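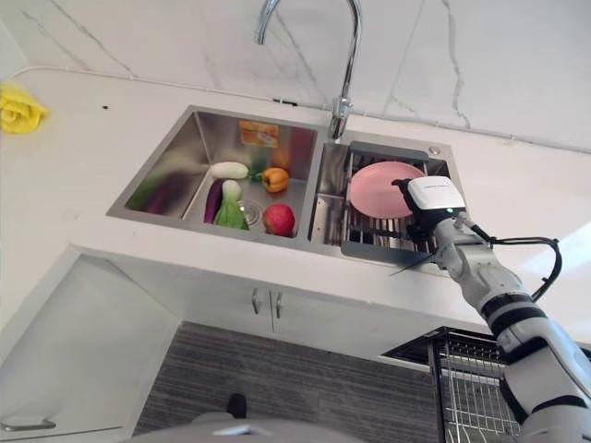 How many demonstrations does it take before a policy can handle a plate?

In our kitchen tests, 40 demonstrations were enough to get a usable grasp, and 171 were enough to test placing as well. The count matters less than how you split the recordings, so start there.

Step 1. Cut each recording into stages. We use reach, grasp, carry and release. Mark the boundary where the gripper opens or closes, then check it by eye.

Step 2. Set aside 35 recordings for testing before you train anything. Pick them from different sessions. Ilham Gunawan's first split in June mixed sessions together, and the scores came out too high.

Step 3. Train on the grasp stage alone. If it fails here, more carry data won't help.

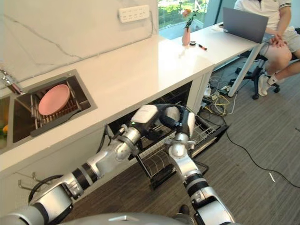
Step 4. Add the carry and release stages, and keep the grasp weights frozen for the first pass. Unfreeze them on the second pass with a lower learning rate.

Step 5. Run the held-out set and score each stage separately. A single pass/fail number hides too much – a plate dropped at release counts the same as one never picked up.

The full Dincombe set has 486 recordings. We saw little gain on grasping past the first 171, but release kept improving to the end.

Last updated August 28, 2025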